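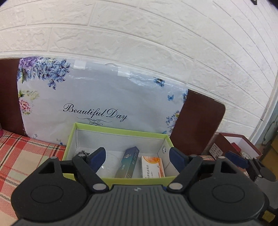 Rodica Ursu asks, in a comment on the first release, why the synopses were not left as the festivals printed them, given that a programme note is a text in its own right and a shortened one is something else. The original wording is now kept in its own column, note_full, next to the shortened one. Anyone working on programme language should use note_full and ignore synopsis.

Skasum Short Film Notes

Status: released, July 2023
Maintained by: the Skasum group at Lindbridge
Language of the records: English, with original titles kept

What the data is

Skasum is a table of 2000 short films with the notes that were printed or posted when they were shown. Each row is one film at one screening. A film shown at two festivals has two rows, joined by film_id. Fiction, documentary and animation are all included. Music videos and advertisements are left out, as are trailers for longer films.

The notes come from the printed programmes of the Oltov short film week, from the Pîrvu collection of cinema leaflets, and from web pages whose owners gave permission. Leaflets were scanned and then typed by hand. Web text was copied as it stood, and leftovers from the page (menus, ticket links, "read more") were removed.

Files

films.csv holds one row per screening.
people.csv holds one row per credit.
changes.txt lists corrections by film_id.
splits/ holds the lists of film_id for the train and test parts.

Columns in films.csv

film_id: a short code, stable between releases
title_orig: title in the original language and spelling
title_en: English title as used by the festival, empty if none was given
year: year of completion; where the programme and the film's own credits disagree, the credits win
minutes: running time, rounded up
form: fiction, documentary, animation or mixed
note_full: the whole programme note, spelling mistakes included
synopsis: the note with praise, awards and cast lists taken out
source: oltov, pirvu or web
spoiler: yes if the note gives away the ending, otherwise no

The source value pirvu is written without the accent so that older tools can read it. The accent is kept everywhere else.

Columns in people.csv

film_id, name_as_printed, role, order. Roles are limited to director, writer, cast, camera, editing, sound and music. Producers were dropped after the April review; the programmes used the word for too many different jobs. Names are not merged across films. Two rows with the same spelling may be two people, and one person may appear under several spellings.

Splits

The test part has 200 films and the validation part another 200. The remainder is for training. Splitting was done by film, so all screenings of a film fall on the same side. Films by the same director may still fall on different sides. If that matters for your work, build your own split from people.csv.

How the synopses were made

One editor shortened each note and a second read the result against the original. Nothing was added. If a note held only praise, synopsis is empty. Notes longer than 1000 characters were cut at the end of a sentence in synopsis, and are complete in note_full.

The spoiler column was filled in by the second reader alone and should be treated as one person's opinion. It is least reliable for films under 6 minutes, where the note often tells the whole story.

Known problems

Running times from the leaflets sometimes include an introduction by the director.
Some English titles are the festival's own and do not match the title used on later releases.
Animation is heavily represented in the oltov rows, which reflects how the programme was chosen.
Line breaks in note_full are uneven for scanned items.
The form value "mixed" was added late, and older rows may not use it.

Use

The table may be used for teaching and research. The notes remain the property of whoever wrote them. Do not reprint a full note without asking the source. No film stills, posters or video files are supplied.

Corrections

Send the film_id, the column and the proposed value, with a scan or link if there is one. Corrections without a source are kept on a list and looked at before the next release.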